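From: Finlay Cowie
To: shop-arms list
Date: 30 July 2021
Subject: Re: [shop-arms] Cable drag on the last two joints

Marek wrote:
> We see the same thing on our pair at Carnegie Street. With the arm
> held still, the wrist settles a little low whenever the cable loop is
> on the outside of the bend. Did you change the loop length or the
> gains? And are you still using bins from the kitchen, or did you
> make fixtures?

Loop length first, then gains, in that order. Changing both at once cost me most of a weekend in early July and I have no usable notes from it.

The original loops were cut to reach full extension with nothing spare. They pulled on the wrist at the far end of travel, and the error was worst when the two grippers came close together near the middle of the table. I re-made them 30 mm longer and let them stand up in an arch over the wrist and forearm. The arch must clear the gripper when it rolls. Mine does, by 7 mm at the tightest point, measured with the arm powered down and moved by hand.

Gains after that: I dropped the proportional term on the last joint from 20 to 16 and left everything else alone. The hunting stopped. The arm is slower to settle, and I can live with that for sorting work.

No fixtures. Bins and a basket at the far rail, and whatever is being sorted goes between or in front of the arms.

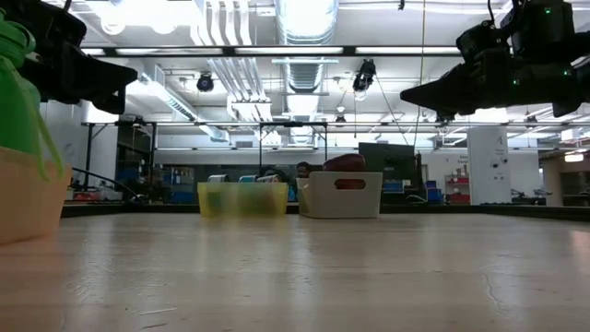
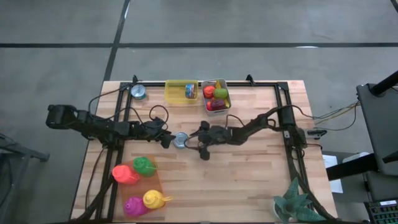 The controller side is unchanged. Both arms run from one Trenov board, with the Stetar firmware built from source because the packaged version still swaps left and right on a cold start. If you are on the packaged one, check that before you touch any gains – a swapped pair will look like a tuning problem for a long time.

On bins: the thin-walled ones flex when a finger presses on the rim, and the contact reading comes in late. I now approach from above the opening and keep the fingers off the walls. Round cans are easier than I expected if the approach height is right. Bottles with long spouts are worse, as the grasp point depends on which way the spout lies, and my pose estimate gets that backward too often to be useful.

Two things still open. I have no good strain relief at the base on the right arm, and the Greltport clamps creep under side load. If anyone has drawings for a wider clamp foot, please post them to the list so they end up in the archive.

Finlay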